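Home Topics Materials Index
Tue 18 June - Wesside Reference Desk
2 min read

Table (furniture)

A table is a piece of furniture with a raised flat top, used for eating, writing, craft work and play. The top is carried on legs, a pedestal or a pair of trestles. In most domestic types the legs stand at the corners and are joined by rails, called the apron, which keep the frame square.

Solid wood tops move across the grain as humidity changes. A top fixed rigidly to its apron may split in a dry winter, often by February, so makers use slotted screws or wooden buttons that let the boards slide.

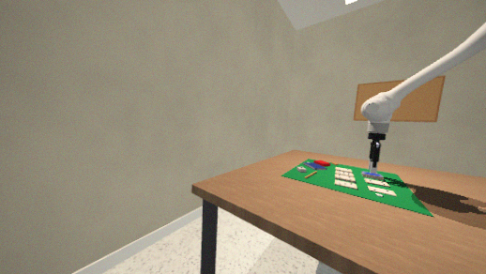
A brown wooden table with a green mat on top.

Edge thickness is partly a matter of appearance. A thick edge may be a full board, or a strip glued under a thinner top. The Holtel pattern, a plain kitchen table with square legs, uses a top 38 mm thick and needs no center rail at lengths of up to 5 feet. The later Mottram pattern has a thinner top and two cross rails.

Mats and cloths protect the finish from scratches and spills. Felt and rubber are common backings - rubber can mark some lacquers if left in place. 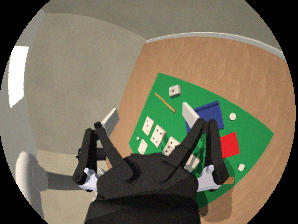 Finishes fall into two groups. Oils soak into the wood and are easily renewed, but give little protection against standing water. Varnishes form a film on the surface and last longer, though a damaged area is harder to repair. Ketham workshops traditionally oiled the top and varnished only the legs.

See also: Bench, Desk, Trestle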